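Sorting mixed parts from an open bin
Marlene Sampaio, December 23, 2020
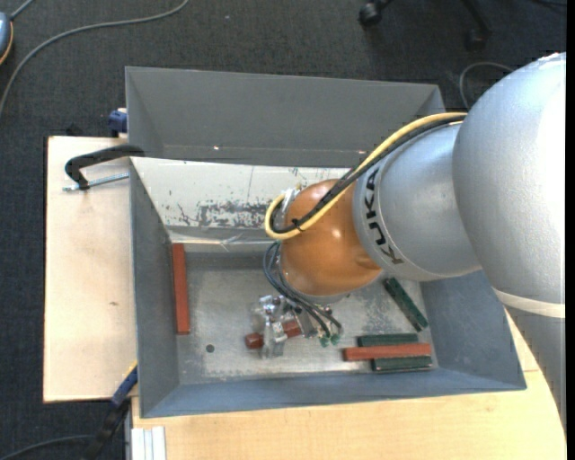 A reddish-brown block and the grey open-topped bin.

Use a metal bin with sloping side walls, so that loose items slide towards the middle. Set it level and clear of the bench edge.

1. Remove anything longer than the bin floor.
2. Take out blocks first, one at a time. Grip a tilted block across its narrow sides and lift straight up.
3. Place each block in its tray, long side to the front.
4. Tip out what remains and sort it by hand.

Stop filling 3 cm below the rim. Wipe the bin before the next batch.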